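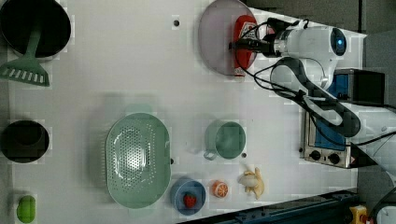 Search this notebook Go Advanced search

September - open day, manipulation bench

Doors at 2, first visitors a little before. Writing this up the same evening while I still have it straight. Kamol Sukprasert ran the front of the room and talked; I had the keyboard and the stop button.

Bench was the white table with the kitchen set. Objects on it were from the usual list: the colander, the mug, the blue bowl, the toy fruit, both black pots, the squeeze bottle and plate, toaster oven at the arm side. We agreed beforehand to stay with the reset positions from the Kaewmanee task sheet and not let visitors rearrange between runs. That lasted until the second group. A boy wanted the banana in the colander and Kamol let him do it, so the runs from that group are no use for anything and I have tagged them as demo only.

Software: Starano build 1574, same as on the bench all week. I did not take the newer one. Speed limit set to 300 mm/s at the tool for the whole afternoon, lower than we normally use. It looks slow from the front row but people stood closer than I expected, even with the tape on the floor.

Order of the demo, for whoever does the next one:

Start with home position and a free move over the table, no contact. Then strawberry out of the bowl and back in. Then the bottle. Then mug to a spot named by a visitor. Finish with a hand-guided move if there is time.

The strawberry is a good opener. It is small and the grip is easy to see from the side. Two drops all afternoon, both on the return, both with the bowl pushed a few centimeters off its mark. I put a pencil tick on the table for the bowl after that.

The bottle is harder lying down on the plate than standing. The fingers have to come in low enough to get around it without touching the plate, and the plate slides when they do touch. Kamol wants to keep it in because people go quiet for it. I would like a mat under the plate next time. Tried a folded paper towel late in the day and it helped a little.

Cable slack needs another look. With the arm reaching out to the plate the loops by the gripper come down low, and on one run they dragged a corner of the plate. Stopped it, reset, carried on. Keltora sold us clips for this and they are still in the bag in the second drawer.

The mug went fine except when somebody picked a spot behind the big pot. No path found, arm sat there, I had to explain it. A shorter list of allowed spots would save that.

Questions we got most: what does it do when it misses, can it cook, how long did it take to teach. Also several about the price, which I passed to Kamol. The two people from Sestau stayed through three groups and asked about logging rates and whether we keep the failed grasps. We do. They would like to see the file format, and I said I would send a sample.

Door count was 118. Too many for the room after four o'clock, people in the hall could not see. Either a screen out there or smaller groups.

To do:
- clips on the gripper cables
- mat for the plate
- sample log to Sestau
- cut the mug spots down and print them on a card
- retag the second group's runs in the shared folder (done, check it)
- new floor tape, the old piece is lifting at the corner by the rail

Arm parked and powered off at 6:40. Objects left on the table for the morning.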